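Linwood Parade Resurfacing: progress report to the Pamdale Fund
Mar 28, 2024

5 comments | 10 shares

Thank you, first of all, for your patience over the winter. We know our last update was on the thin side, and a few of you wrote to ask whether work had stopped. It hadn't, although for a good stretch of it there was very little to show anyone except barriers, puddles and a great deal of sand, and we didn't feel we could fill a report with those. We are much happier writing this one.

The paving is down. The whole of the middle section, which was the part your grant was meant for, has been laid in the two-colour checkerboard that won the vote at the open evening, pale grey set against the darker mauve. You may remember that there was quite a lively argument about the mauve. Some people felt it was too much for a public walkway and would have liked grey all the way through, and others thought a plain grey parade would look like a car park from one end to the other. Now that it is in place, the letters we have had are kind ones, and even those who voted the other way have mostly said that it has settled in nicely.

The tiles came from Cluson in three loads. The first two were fine. The third had a batch of 373 dark squares that were plainly a different shade from the rest, more brown than plum, and after some back and forth Cluson agreed to take them back and replace them at their own cost. We were very relieved, as you can imagine, but it did hold us up, and it is the main reason that the opening slipped past the date we gave you in September. We would sooner have the delay than a brown patch for the next thirty years.

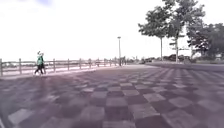

People started using the parade again the very morning the barriers came away, and it has been a pleasure to see how quickly it has become part of the day for so many. We get the early walkers, then the school crowd cutting through, then a slower sort of visitor in the afternoon who stops and starts and has a good look at everything. The surface is flat all the way along, which was the thing we heard asked for again and again when we first went round with the forms. The old slabs had lifted so badly in places that anyone pushing a pram or a wheelchair had to go out to the road and back in again further down, and we are so glad that is over with.

We kept the railing fence, as agreed in the revised plan. Grímsdóttir, the firm who looked it over for us, found that the posts were sounder than we had feared and that only a handful of rails needed swapping. That left a little money in hand, and with your permission (thank you for answering so quickly!) we have put it towards the lighter strip of pavement along the foot of the fence, which had been on the list of things we would like but couldn't promise.

The trees came through the work well too. We had been anxious about the roots when the diggers were in, and the crew went very gently on that side, doing the last part by hand. It cost us extra hours, and we don't grudge them at all.

On the money, we have spent nearly all of the main grant. There is £1,116 left, and we would like to hold it back for re-sanding the joints once the surface has had time to bed in. Cluson tell us that is quite usual with this kind of laying. If you would prefer it returned, or spent on something else, please do say, and we will put the question on the list for our next call.

Still to do: the drain covers at the Linwood end, which are on order, and the notice board, where we are waiting for the wording of your acknowledgement. Could you let us know whether the Fund's name should go first or last? We have a proof ready with it both ways and can send either one.

The receipts and the contractor's completion sheet will follow by post. And if any of you find yourselves near Pamdale with an hour to spare, do come and walk it with us. We would love to show you round and put the kettle on afterwards.

The Linwood Parade project team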